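Why Does Wood Have Patterns In It?

Posted Jan 4, 2018

Hello again, wood detectives! Last time I promised we would look at the wiggly lines you find on tables, doors and floors, so find yourself something wooden and come and sit near it while you read. I'm at my kitchen table in Clurnholm, and mine has a beautiful streaky top.

Those streaks are called the grain. Grown-ups talk about it a lot when they are buying furniture.
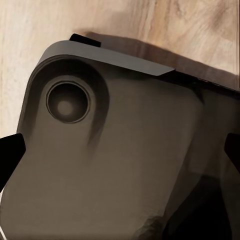
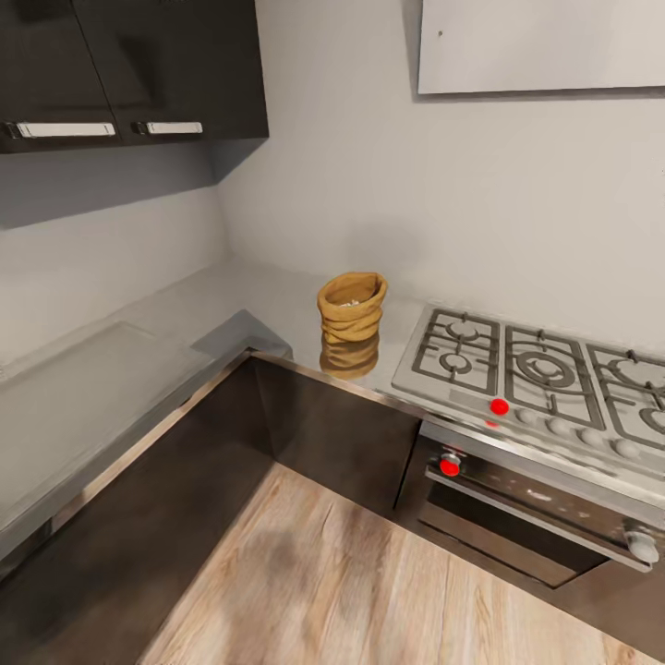
So where does grain come from? To find out, we have to go right back to when the wood was still a tree.

A tree gets taller at the tips of its branches, but it also gets fatter, and it does that in a very clever way. Just under the bark there is a thin layer that makes new wood. Every year it adds another coat all the way round the trunk, a bit like you putting on one more jumper each winter and never taking the old ones off!

In spring, when there is lots of rain and the days are getting longer, the tree grows fast. Go out in May and you can almost hear them at it. The wood made then is usually pale. Later in the summer the tree slows down and makes darker, tighter wood. Then it has a long rest. One pale band and one dark band make one year, and together we call them a growth ring.

If you find a tree stump, you can count the dark rings from the middle outwards and work out how old the tree was. There's an oak stump in Narkemgate woods that I have counted twice. I got 138 the first time and then I sneezed and lost my place the second time, so I'm sticking with 138.

But hang on — rings are round, and the lines on a table are long and wavy. What happened?

It all depends on how you cut it. Try this with a carrot (ask a grown-up to do the cutting). Slice it straight across and you get circles. Now cut another one from top to bottom, and you see long lines instead. A plank is cut the long way, so the rings show up as stripes. If the trunk was a bit bendy, or the saw went through at a slant, the stripes come out as curves and loops.

And what about the dark swirly bits? Those are knots. A knot is the place where a branch once joined the trunk. As the trunk got fatter it grew around the bottom of the branch, and the grain had to bend to get past, just like water in a stream going round a rock. I used to think knots looked like eyes, and there was one on my bedroom door in Skumton that I said goodnight to for years.

Something to try at home: put a sheet of thin paper over a bit of rough, bare wood and rub gently with the side of a wax crayon. The grain will appear on your paper like magic. Old fence posts work best, and very shiny tables hardly work at all. You only need 2 crayons — one light, one dark — and you can rub the second on top of the first.

Next time we'll find out why some wood floats better than others, so start saving your lolly sticks!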